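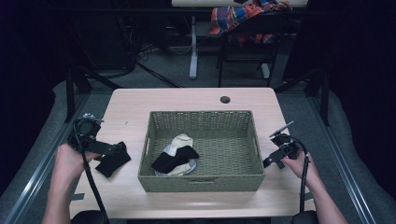
Ticket 413 - Basket shedding fibres onto socks
Opened by: Si-woo Tak
Handled by: Indrek Adomaitis, Lokness customer help
Status: closed

Si-woo Tak, 09:10
I bought the Broresari woven basket with the two cut-out handles, the green one, in September. I use it for sorting socks. The black ones come out with pale bits stuck to them, mostly on the ribbed cuffs. I have shaken it out twice and it still happens.

Indrek Adomaitis, 10:45
Thanks. Please check the outside edge first and tell us if any cord has come undone or is only fraying.

Si-woo Tak, 11:20
Only fraying, as far as I can tell. Nothing has unravelled.

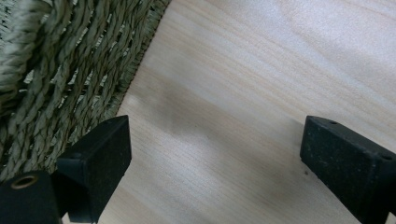 Outer edge of the weave, with small tufts sticking out.

Indrek Adomaitis, 13:05
Tufts like that can be trimmed. Use small scissors and cut close - do not pull them, as that loosens the cord. Then vacuum the inside with a soft brush and wipe with a barely damp cloth.

Si-woo Tak, 16:30
Trimmed and vacuumed. I put four socks back in to test it, a black one with three light ones.

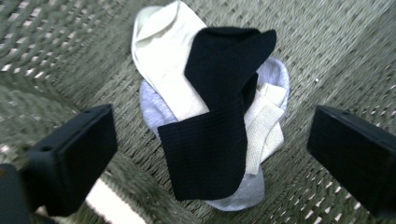
I'll leave them in overnight and check the cuffs in the morning.

Si-woo Tak, 08:15
Two short fibres on one black sock, none on the rest. Fine by me, please close.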